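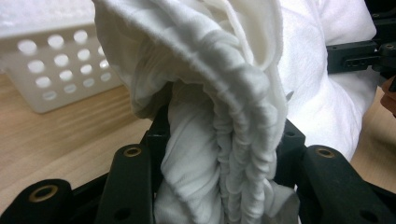

Staff > Pemville Laundry > Automation FAQ

Hand grippers at the folding tables: your questions

Will my job go away?
No. Everyone on the Pemville folding crew keeps their position and their pay grade. What changes is part of the shift.

What will I be doing?
For 2 hours of each shift you will pick up and fold white items with a hand-held gripper. Foulkes uses the recordings to train the folding arms due in November. The rest of your shift stays the same.

Do I have to take part?
No. Tell your shift lead and you will stay on regular folding.

How long is the training?
60 minutes, paid, at your own table. Hinero runs it.

Can I take breaks?
Yes - 15 minutes after each hour with the gripper, on top of your normal breaks. If your wrist hurts, stop and report it.

Are my speed and mistakes being tracked?
No. Dropped or badly folded pieces are not counted against you. Just pick the cloth up and go on.

Who do I ask about schedules?
The Stomesitz office handles all shift changes.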